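Thread: yellow fingertips on the two-arm cell, worth fussing over?

Usport
Rowlands says to re-glue the grip strips every 400 picks. Sounds like a way to sell strips. Mine get a wipe and that's it. 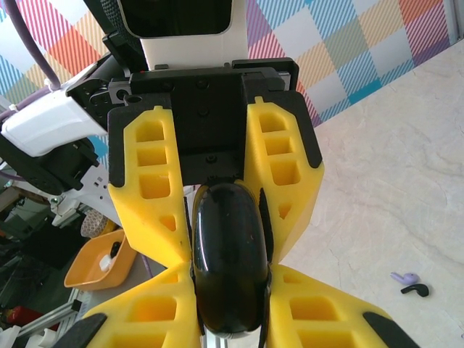
What do you wipe them with? A damp lint-free cloth, no solvent.

Grullent
Disagree. Glossy stuff creeps on tired strips. I changed mine at 26 hours.

Usport
Did you measure the creep or just feel it? I'd check both wrists are square to the rail first,
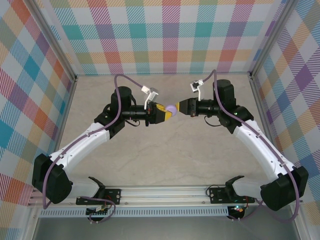
then nip up the plate screws and rerun 16 handovers before buying anything.

Grullent
Fine, but I'm still changing mine.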